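Ticket: State rooms show as sold out on two-night packages
Property: Cervantes House Hotel (main house and stable wing)
Product: Emomora Reservations, with Arnura channel link
Status: Closed, monitoring
Priority: High

Reported problem

The front desk reports that the two-night "House Party" package (2,390 per couple, dinner and garden tour included) can't be booked online for any arrival in April. The booking page returns "No rooms available for this stay." The desk calendar shows open rooms in the main house on most of those nights. Single-night stays book normally. Phone bookings entered by hand also go through, with the correct price.

Environment

The hotel sells 13 rooms through Emomora. Of these, 7 are state rooms on the first and second floors of the main house. The remainder are in the stable wing and are not part of the package. Rates are pushed to outside travel sites by Arnura once an hour.
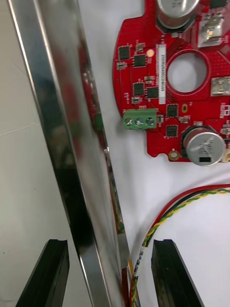
Step 1: Reproduce

Tested on the live booking page with two adults, two nights, package selected. Error appears before the room list loads. Same stay without the package returns all open state rooms. Same package on a May arrival returns the full list and the right price. The fault is limited to April and to the package rate.

Step 2: Check stay rules

The package has a minimum stay of two nights, as intended. The April calendar also carries a maximum stay of one night on the base rate. The log shows this was entered when the ballroom wing was closed for plaster repair, and the end date was left blank. The package inherits its rules from the base rate, so both limits apply and no stay can satisfy them.

Step 3: Clear the rule

Removed the maximum stay and saved. The booking page picked up the change after a cache refresh. Package then displayed for four of the state rooms. Three were still missing. 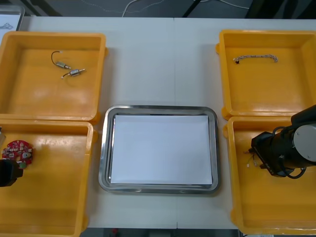
The missing rooms are the ones renamed over the winter, when the hotel went back to the family names used on the old floor plans. Emomora treats a renamed room as a new room type, and a package has to be attached to it again by hand. The setup screen makes this hard to see. It helps to lay the groups out like the yellow bins on that white table, one pair on each side of the steel tray: old and new names for the main house on the left, old and new names for the stable wing on the right, and the package in the middle. Only the old main house group was attached. The new one had nothing linked to it.

Step 4: Reattach rooms

Linked the package to the new main house group. Left the old group in place – it still holds past bookings and can't be deleted until those are archived. Ran a manual Arnura push at 3:40 p.m. All state rooms now return for the package at 2,390.

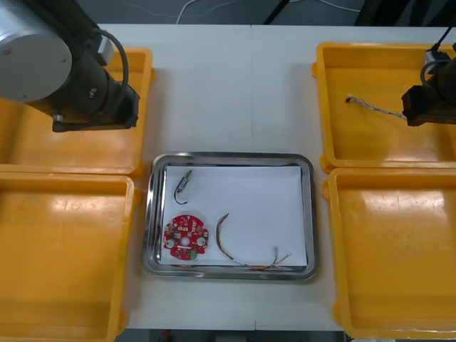 Will guests who booked by phone during the outage need to be rebooked?

Phone bookings are stored against the room itself, so they keep their dates, price and dinner reservation. The desk should resend the confirmation for any stay in a renamed room, as the earlier email shows the old name.

Open items

Travel site reached through Anon still lists the old room names. Update requested, no reply yet.
Stay rules with a blank end date should trigger a warning on save. Passed to the Emomora product team.
Recheck package availability after the next two hourly pushes.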